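The Train to Traltska

Hyun-seo Oh had been saving for this trip since she was nineteen, and now the train was sitting in a field outside Pondota with its lights off, and she was having the best night of her life.

"You're smiling," said the man across from her.

"Look at the snow!" she said. "Have you ever seen it go sideways like that?"

He had, it seemed, many times. His name was Jae-hoon Seok and he rode this line every February to see his aunt, who lived in the last house in Grovgate and sent him home each year heavier than he came. Traltska was another two hours past that, up where the track ended, and Hyun-seo was going for the bells. They rang them once a winter, all night long, and you could stand right underneath and feel it in your teeth (she had read this in a library book and believed every word).

"2,576 miles," she told him, "to stand under a bell."

"And then what?"

"And then I'll have stood under it!"

He laughed so hard the woman behind them woke up. After that it was easy. They talked about soup, and bad landlords, and whether a horse knows its own name, and when the heat went off he gave her one of his gloves and kept the other, so they each had one warm hand.

Some time after midnight the conductor came through with a lantern. The line was blocked until morning, but Grovgate was only a short walk down the hill, and anyone who had somewhere to go was free to go there.

"My aunt will be up," said Jae-hoon. "She'll be insulted if I bring only one person."

So he brought seven. They went down through the drifts holding on to each other's coats, singing, and the aunt opened the door before they knocked, counted heads, and went straight to the kitchen. 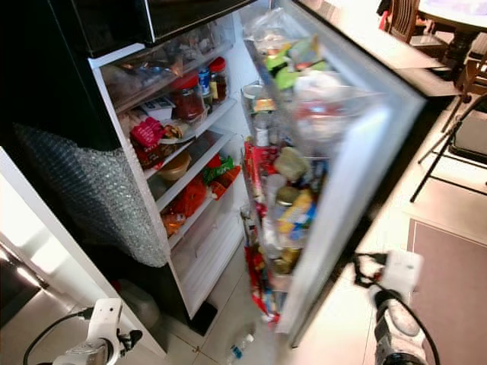 Jars, bowls and packets, nearly every shelf spoken for.

They ate standing up, with their boots in a heap by the stove. Hyun-seo had two bowls of everything. She was telling the aunt about the library book, with her mouth full, when the old woman put up a finger and pushed the window open.

Far off up the valley, so low she took it at first for the wind, something was ringing.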